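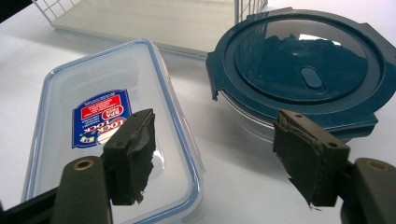 A Lock & Lock container on a white tabletop.

Clasel, the medical drama set on an island ferry route, returns in July for its second series. Its head writer spoke to us on March 15, 2018, at the offices of Hostier, the production company.

"We had 80 pages of story left over from last year," she said. "Most of it went in the bin."

The new run has nine episodes. The harbour clinic has closed and the staff move to Debnath, a town inland. "I wanted them away from the water. They argue more."

Was she worried about losing viewers? "A bit. We had almost 600 letters about the ferry captain alone." She would not say if he comes back.

Filming has finished and the last two episodes are being edited. "I've seen one of them," she said. "It needs a shorter wedding."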